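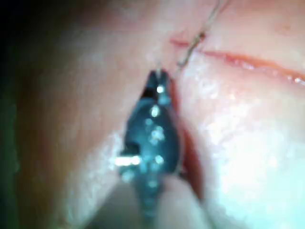 Lab 4: Thread Handling with the Wrist Camera

Home | Schedule | Handouts | Labs | Submit | Contact

Instructor: Gwenllian Lloyd
Lab supervisor: Heriberto Tapia
Reports due: Fri 1 February, before the start of lecture

1. Purpose

In Lab 3 you moved the gripper to a fixed point and closed it. In this lab the gripper has to hold a suture thread while the thread is under light load, and your program has to decide from the wrist view alone whether the hold is good. You will work in the same pairs as before. Each pair gets two bench sessions.

2. What the wrist view gives you

The camera sits close to the tool, so the working area is small and only part of it is sharp. In the view at the head of this handout the jaw tip, the thread and the incision line are in fair focus, and the lower part of the gripper is badly blurred. Take your features from the sharp region. A tracker that starts from the lower part of the gripper will drift.

Three things make segmentation harder than it was in Lab 3.

Glare. The front face of the gripper carries a column of small white highlights, and the short metal pin on its left side is brighter than any of them. The surface to the right of the gripper is washed out nearly to white. A single brightness threshold will join these regions. Use the clipped-pixel mask from Lab 2 before you do anything else.

Low contrast on the thread. It is thin, pale gray and slightly translucent. The edge detector usually finds it in short pieces. Fit the pieces with a line model that allows a few bends, as the thread is not straight between the jaws and the top edge of the image.

Crossings. The thread passes over the red incision line, with a small dark spot at the crossing. Do not treat this spot as the end of the thread. Most of last September's group lost marks here.

3. Setup

3.1 Start the Zekulura controller and wait for the ready message. Load the Galine profile for the gripper. The Pacheco profile from Lab 3 has a higher closing force and must not be used with thread.

3.2 Open the Puvex viewer and lock exposure and gain. Write both values in your log. If you change either one later, your earlier recordings can no longer be compared with the new ones and must be repeated.

3.3 Check the joint limits on screen against the printed sheet at your bench. Have the supervisor sign the sheet before you enable motion.

4. Procedure

4.1 Move to the approach pose by hand control. Keep speed at the lowest setting.

4.2 Close on the thread and record a still. Mark the jaw tip and the thread exit point by hand. These marks are your ground truth.

4.3 Run your detector on the same still. Report the distance in pixels between your marks and the detected points.

4.4 Apply the scripted pull and record the full sequence. The script stops on its own if the load limit is reached — do not override it.

4.5 Repeat 4.2 to 4.4 until you have five complete sequences. Discarded runs stay in the log with a note on why they were discarded.

4.6 Test your detector on the shared set of 1,697 stills. Do not tune on this set. The split file is in the Labs folder.

5. Report

Up to four pages, plus the log. Include the error table from 4.3, one plot of thread angle against time for each sequence, and a paragraph on the worst failure you found in the shared set. State which region of the image the failure came from and what your detector returned there.

Code goes in the same archive as the report. It must run on the bench machines without extra packages.

6. Grading

Detector accuracy counts for half of the mark. The log and the failure paragraph share the rest equally. Late reports are handled under the course rules given in the first handout.

Questions on the controller go to Heriberto Tapia during bench hours. Questions on the line model or the split file go to Gwenllian Lloyd after lecture.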